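Write the Folding Rules Down Before You Collect

Most of the arguments I have heard about robot safety rules are about the robot. How fast the arm may move, how hard it may push, who can stand inside the tape. Those rules exist, and people mostly follow them. I want to argue for a duller set of rules, the ones that cover the people who teach robots by doing the work themselves with grippers in their hands.

I have spent two years reviewing this kind of work, most of it household tasks such as folding a shirt on a bed. A person holds a gripper in each hand, picks up the shirt by the corners, and folds. The recording of that fold becomes a lesson. If 50 people record the same fold, the robot gets 50 opinions about what a folded shirt is.
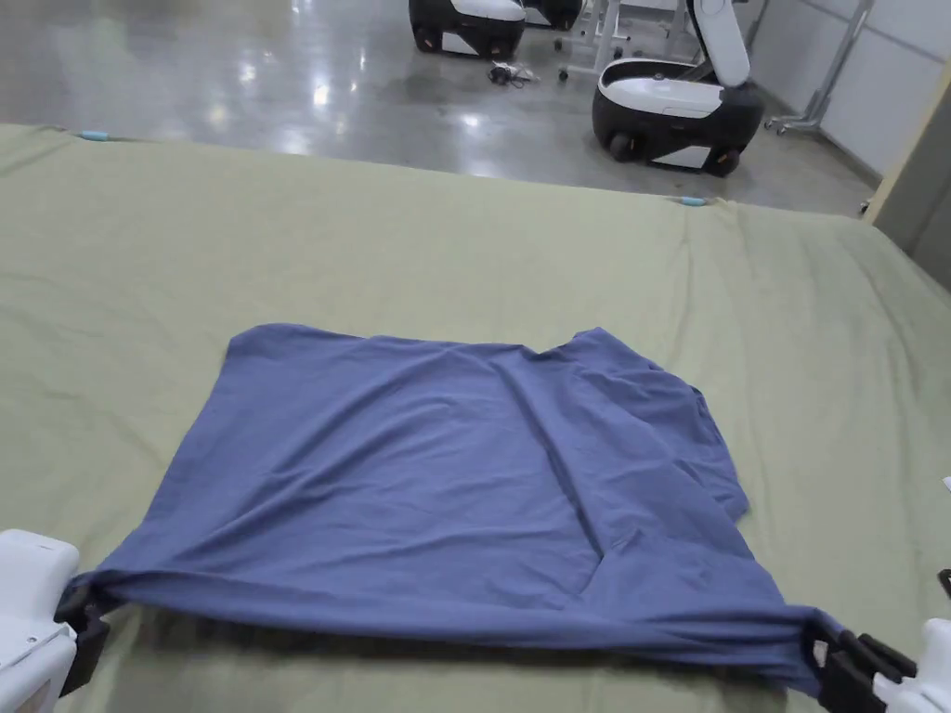
The first rule I would write is a plain one. Say what the start looks like and what the end looks like. At Tesetti, where I first did this work, the instruction sheet said "fold neatly." Ronaldo Galang folded in thirds because his mother did. Milagros Bañez folded in half and half again. Both were neat. We had over 2000 recordings before somebody compared them side by side, and the two styles had to be split into separate tasks by hand. It took most of April. A sheet with one drawing on it would have saved that month.

The second rule is about mistakes. When a corner slips, people want to stop and throw the recording away. Some sites tell them to. I think that is a bad standard. A robot in a real bedroom will drop corners too, and it needs to have been shown how a person picks one up again. Keep the slip, keep the recovery, and mark it. Only discard a recording when the task was never finished or the equipment failed.

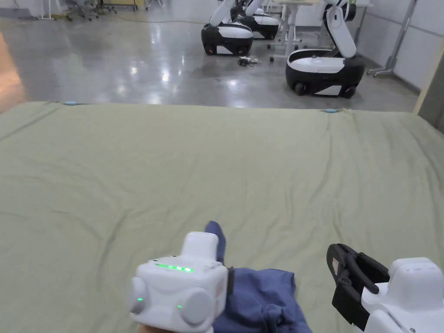 Efren Samonte, who ran the floor at Skurnilstead when I visited, disagreed with me on this. His view was that tired people make sloppy recoveries, and that a model can't tell a sensible correction from a careless one. He has a point about tired people. That is an argument for limiting the hours, though, and he agreed we should do that as well.

So here is what I would put on one page and tape up at every station:

1. Lay the cloth out the way the drawing shows before you start recording.

2. Grip the fabric where the task sheet says. If the fabric bunches, let go and grip again at normal speed.

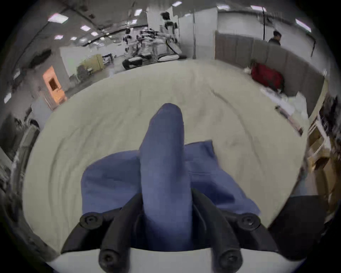

3. Mark every dropped corner. Do not delete the recording.

4. Stop after 50 minutes and put both grippers down. Nobody records through a break to catch up.

5. Tell the lead if your wrist or thumb hurts, the same day.

Number five gets left off most lists I see. A gripper has weight, and squeezing it all day adds up. Mark Anthony Belmonte kept a sore thumb to himself for weeks because he was paid by the finished fold. I don't blame him for that. If pay depends on the count, people will hide the pain and rush the shirt, and no instruction sheet will fix it. Pay by the hour.

There should also be a rule about everybody else in the room. Wide cameras pick up more than the bed. They pick up coworkers, screens, phones, bags, and notes with handwriting on them. People who agreed to record a fold have agreed to be recorded. The person walking past on the way to a desk may have agreed to nothing.

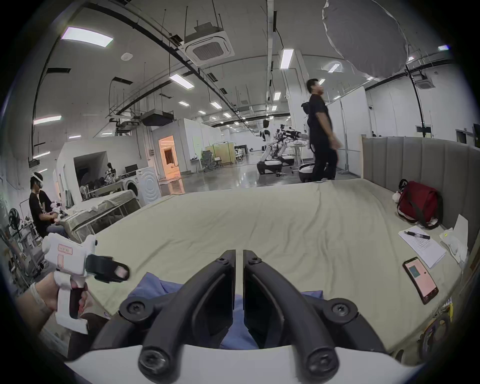 A consent form signed on the first day is a start, but it should say where the recordings go and how long they are kept, in words a visitor can read in two minutes. Personal things belong in a locker before the session. If a face or a phone screen gets in anyway, it should be blurred before the file leaves the building. Bienvenido Malabanan once asked me who would check that. My answer was that the site lead should sign for each batch, by name, and I haven't heard a better one.

The usual objection is cost. Small teams say they can't afford a process when they are still trying to get a robot to fold anything at all. I have sat in that meeting. The page I am describing can be written in an afternoon, and it can be changed next month when part of it proves wrong. Put a version number at the top and save the old copies, so that whoever trains on the recordings later knows which rules were in force when they were made.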